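Cook and kitchen lead, staff lunch program
Golelstead, Grallcombe site
Posted 28/01/2025
Reference 304
Part-time, permanent, 7 months of the year at longer hours (see below)

Golelstead runs a weekday lunch for the people who work in our building and for the two smaller firms that share it. We are looking for a cook to take over from Solange Carré, who is moving to our Machala office in August.
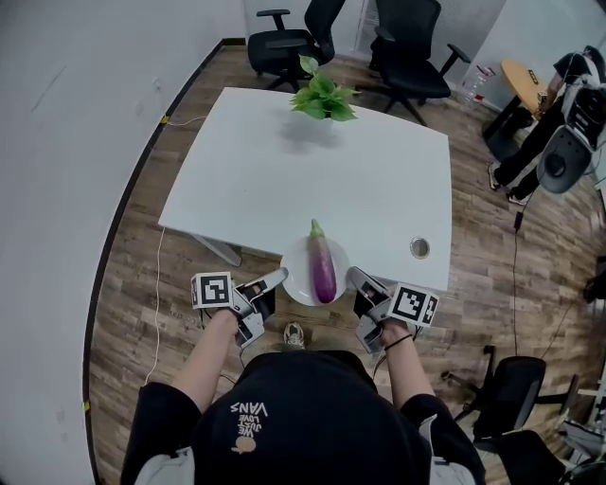
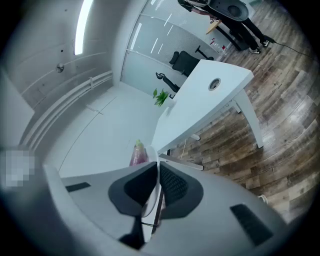

The job is cooking one hot main dish, one soup and one salad each weekday, with a vegetarian version of the main dish every time. You will plan the menu two weeks ahead and order for it yourself. We buy most of our vegetables from Matumex, who deliver before eight in the morning, and we expect whatever comes in to be used. In late summer that means a lot of eggplant, the same purple kind as the one on the white plate, and a cook who only knows one thing to do with it will have a hard time. Solange has left a binder of recipes. You are welcome to use it or ignore it.

The kitchen is on the ground floor and was refitted two years ago. It has a six-burner gas range, two ovens, a walk-in cooler and a commercial dishwasher. Storage is tight. Dry goods are kept in a room across the hall, and you will be carrying bags of rice and flour from there to the kitchen several times a week.

What you will do

Plan, cook and serve lunch, ready by 11:45
Order food and check deliveries against the invoice
Keep the temperature log and the allergen sheet up to date
Supervise one kitchen assistant, who works from 10 to 2
Keep spending within the monthly food budget
Leave the kitchen clean at the end of the shift, floors included
Cook for an evening event now and then, with at least two weeks' notice and extra pay

What we need from you

Two years or more cooking for groups, in a restaurant, school, hospital, camp or similar
A current food manager certificate, or willingness to get one in your first 60 days (we pay the fee)
Able to lift 40 pounds and stand for most of a shift
Enough spoken and written English to deal with suppliers and label food correctly
Comfortable cooking without meat at least half the time

Baking experience would be useful. So would experience with gluten-free cooking - we have several regular diners who need it, and at the moment their choice is limited. You do not need a culinary degree.

Hours and pay

From September through March the shift is 7:30 to 2:30, five days a week. For the rest of the year lunch numbers drop and the shift is 8:30 to 1:30. Pay is hourly and the same all year. The rate depends on experience, and we will tell you the range when we call to set up an interview. After your first month you also receive a one-time payment of $672 toward shoes, knives and work clothes. You do not have to turn in receipts for it.

Paid vacation starts at 15 days a year. The kitchen closes for the last week of December and that week is paid on top of your vacation. Health insurance is available from the first of the month after you start. Lunch is free on working days.

Parking is behind the building. The bus stops across the street, but the first bus arrives at 7:40, so in the winter months you would need another way to get here.

How to apply

Send a resume, or a short letter listing where you have cooked and for how many people, to Eleni Radulović in the front office. Put the reference number on it. Please include a sample menu for one week with a vegetarian option each day. We do not need recipes or photographs.

We will invite a small number of people to a paid trial shift, which means cooking one lunch with our assistant, Imani Swai, and then sitting down with Yanling Wei to talk about ordering and budget. Applications stay open until the position is filled. Questions about the hours can go to Eleni - questions about the kitchen itself are better sent to Solange while she is still here.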